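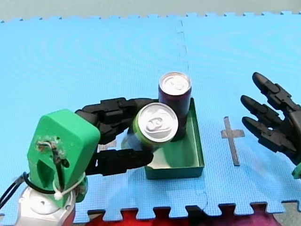 Speaker notes – "Mending a dry stone wall when you've never done one before"

2022-03-01
By Jozefína Pešek
19 shares | 6 comments

Wait for people to sit down. Kettle's still going at the back so speak up for the first bit.

Hello everyone, thanks for coming out. I'm Jozefína, I live at the top end of Gevel, and three years ago I bought a house with a field and a wall that had fallen over in two places. I'm not a waller! Please don't ask me to price your wall. I've put up one gap badly, taken it down again, and put it up a bit better, and that's what tonight is.

(Slide: old map.)

The wall's on the 1862 map, same line as now, with the same daft kink by the ash tree. I asked Čestmír Vávra at the next farm about the kink and he thinks there was a spring there. His father thought it was an argument between brothers. I like the brothers.

So, the gap. Everyone's first thought is to start picking stones up and putting them back on, and I did exactly that, for a whole wet Saturday, and by the next weekend it had a belly on it like a sofa. What you have to do is take more wall down. Go back on both sides until you reach stone that doesn't move when you lean on it, and then go down to the footings. It feels awful. You started with a small hole and now you've got a big one.

Sort as you strip out. Tops (the copes) furthest away, as they go back last. Then the building stone, then the little stuff for the middle, which is called hearting. Big footing stones stay close to the wall, partly so you're not rolling them far. Leave yourself somewhere to walk. I didn't, and turned my ankle on day two, and Styliani Tsolakis had to drive me to Drellis with a bag of peas on it.

Pause here for the ankle question, someone always asks. It's fine.

(Slide: the A-frame drawing.)

Strings. Two frames or two sound ends of wall, string between them on both sides, and move it up as you go. The wall is wider at the bottom than the top – that's the batter – and if you trust your eye you'll build it straight up and then lean it out. Mine leaned out.

Laying. Long way into the wall, every time. I know the long face looks lovely on the outside! It's called tracing, and it's how my first go fell down. Cross your joints, one over two, two over one, same as bricks. Pack the hearting in by hand with every course. Don't shovel it, and don't put soil in. If a stone rocks, pin it from the inside.

Through stones about halfway up, right across both sides. I was short of these, and bought two from the yard at Pluren. Ask them to measure before they deliver, mine came too short and went back.

Money, quickly, as Marek asked me to put this in. A quote for the gap was 790. I spent 679 in the end, and that includes the through stones, gloves, a decent hammer, and a day's course with Sota Sekiguchi, which was the best bit of the lot. So I saved hardly anything. I'd still do it again, I was out there till ten at night in July and perfectly happy.

Pass the hammer round. Pass the gloves round too, so they can see the fingertips.

If time: the wren's nest. Check before you strip anything out in spring, and if there's a nest, leave it alone and come back in autumn.

If no time: skip to questions.

Likely questions – cement (no, please), frost (yes, it moves, that's all right), whose wall is it (look at your deeds, don't ask me). For the badger question hand over to Čestmír.

Sign-up sheet for the Kratochvíl lane day is by the door. Bring boots and your own lunch. Marek Doležal has the key to the hall, so chairs back before he locks up.

6 comments | Share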